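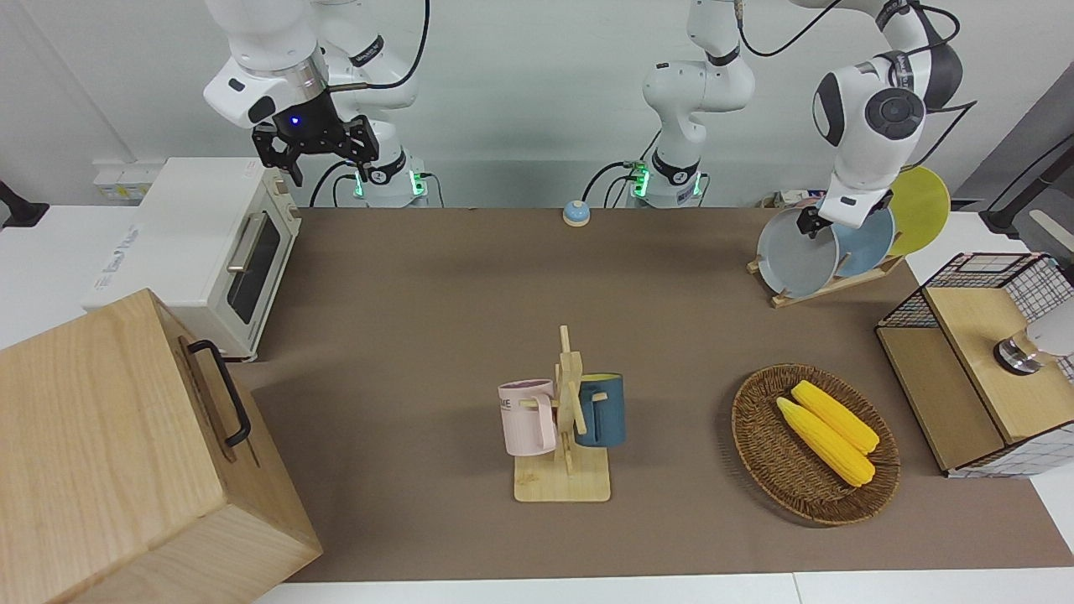 Plates up. Gray, pale blue, yellow, all standing in the wooden rack. Thread on dish racks incoming, I've been saving this up.

Janaka Bandara
May 22, 2025

OK so. I have spent way too much of this spring thinking about how plates stand up. Several of you asked after my last kitchen thread, so get comfortable, this one's long.

Background for new people: I live in a small rental with a galley kitchen and no dishwasher. Everything gets washed by hand, by me, usually at ten at night with a podcast on. The rack is the most used object in my home after my phone.

For years I had one of those big wire ones with the plastic tray underneath. You know the one. It took up half the counter and the tray grew a pink film in the corners if you looked away for two days.

In February I finally threw it out and went wood. Small, upright, plates only. I have opinions now!

First opinion: get one with a slant. A slanted base like the light wood one up top tips the plates a bit, so they lean on something and stay leaned. My first wooden rack was dead flat with straight pegs, and every time I put a bowl down next to it the whole row went clack like dominoes.

Second opinion: one row is plenty. I know, I know, you have a family. But for one or two people a single row means you put the plates away before you cook again, and I swear that has done more for my kitchen than any organizing bin I ever bought.

(I have bought so many organizing bins.)

Third: tallest at the back. Look at the yellow one back there, rising up over the other two. I do it this way with my own now and I can grab a small plate without dragging a dinner plate along for the ride.

Also it just looks nice?? Gray in front, then pale blue, then yellow. I used to be an all-white-plates person. I am no longer an all-white-plates person.

About my own set, because I always get asked. Mine are Pendness, the plain ones, and I bought them one at a time in whatever color was marked down. Nothing matches. Everything goes together anyway as long as you stay away from the really bright red.

I did buy the really bright red. It lives under a plant.

Someone's going to ask about handling so let me get ahead of it. Pick plates up by the top rim. Straight up, straight down. If you come at it from the side you knock the neighbor, and the neighbor is always the one you like best.

And if a plate doesn't want to lift, stop and wiggle. Don't yank. I yanked once. That was a Pendness in a green they don't make anymore and I still think about it.

Now the part where people yell at me: wood and water. Yes, a wooden rack gets wet. Yes, it can go black at the feet. Mine did, a little, in the first month, and I thought I'd wrecked it.

What fixed it for me was lifting the thing off the counter every night. I stand it on its end by the window and by morning it's bone dry. It takes no time at all and I've had zero new spots.

I also oil it. I use the Grornwood board oil, the unscented one. Wipe on, leave it while you watch an episode of something, wipe off. Once a month, or whenever it starts looking chalky and sad.

Do not use olive oil. I did that with my first cutting board and the kitchen smelled like old crayons until I got rid of it.

If you really can't be bothered, and no judgment, then let the plates drip in the sink for a few minutes before they go in the rack. Half the water is gone by then. My mother does this and her rack is older than my car.

OK, mats! I'm a convert to the big mat. A big brown one covering nearly the whole surface, like in the picture, is exactly what I went looking for after the wire rack left.

Brown hides tea. That's it, that's the reason. I had a cream one for three weeks and it looked like a map of somewhere.

The other thing I love about a big mat is the sound. Putting a plate down on bare counter at ten at night in a building with thin walls is a whole event. On a mat it's a little thud and you go on with your life.

Mine is an Ustholm and I trimmed it with kitchen scissors to get around the faucet. The edge isn't straight. I've made peace with the edge.

Cleaning it: I roll it up, take it to the shower, hose it down, hang it over the door. If you have a bathtub you're living better than me and you can lay it flat.

Moving on to the little cabinet, which I know some of you already zoomed in on. Over at the far right, light wood top and sides, black wire grid across the upper part. I'm a sucker for wire fronts.

I have something similar for onions and garlic, and the wire makes all the difference. Solid doors and everything sprouts. You forget the onions exist and then one day the onions remind you.

A cabinet that size also gives you a bonus shelf on top, and the top is where discipline goes to die. There's a shiny silver cylinder on that one and something white and rounded next to it. Two things is my limit too. By the third thing it's a pile.

My two are a jar of wooden spoons and the salt. Every few days a piece of mail tries to join them and has to be asked to leave.

Same goes for small boxes. I keep a few pushed up against the wall behind my rack, plain ones, like the beige and white ones back there. Tea, spare sponges, rubber bands, the tiny screwdriver I use for everything.

If your boxes are light colored they sort of vanish against the wall and the counter feels bigger. I tested this with a shoebox before spending money, and I recommend the shoebox phase to everyone. Live with the ugly version for a week.

Keep them far enough from the rack that drips don't land on the lids. Cardboard lids go soft and then they're bowls.

And yes, the bell! The little blue and white tap bell at the back of the mat. I adore a counter bell in a kitchen.

I got one when my nephew stayed with us for a week. He rang it when dinner was ready. He also rang it when dinner wasn't ready. He rang it for toast. Once he rang it and whispered "no reason" and walked off.

He went home and I kept the bell. I hit it when the last plate goes in the rack. It's a tiny ceremony and it gets me to finish, which on a bad day is more than I can say for the podcast.

Quick answers, since my replies are already filling up:

Does a plate rack like this take bowls? Shallow ones, sure. Deep ones hog two slots and sit crooked. I dry mine upside down on a towel.

Mugs? Hooks. Always hooks. I got the Rissanen rail and screwed it in under the shelf, and my landlord hasn't said a word.

How many plates do I own? Fewer than I used to. I gave away a whole stack in February when the wire rack went and I haven't missed a single one.

Will it hold heavy stoneware? Check how deep the slots are. If the plate only sits in there by a sliver, it'll wobble no matter how pretty the wood is.

Wood or bamboo? I've had both. The bamboo one was lighter and slid around when I loaded it. If you already have bamboo, stick some little rubber feet under it and you're fine.

Where do the forks go? An old jam jar with a folded cloth in the bottom. Change the cloth when you think of it. Then change it sooner than that.

Is it weird to have feelings about a dish rack? Probably! I'm washing up every night either way, so I might as well like the thing I'm looking at.

Next thread is going to be sponges, and I'm warning you now, I have been cutting them in half and labeling them. Send me your racks in the meantime. Messy ones too, especially the messy ones.

Going to go oil mine. It's looking chalky again.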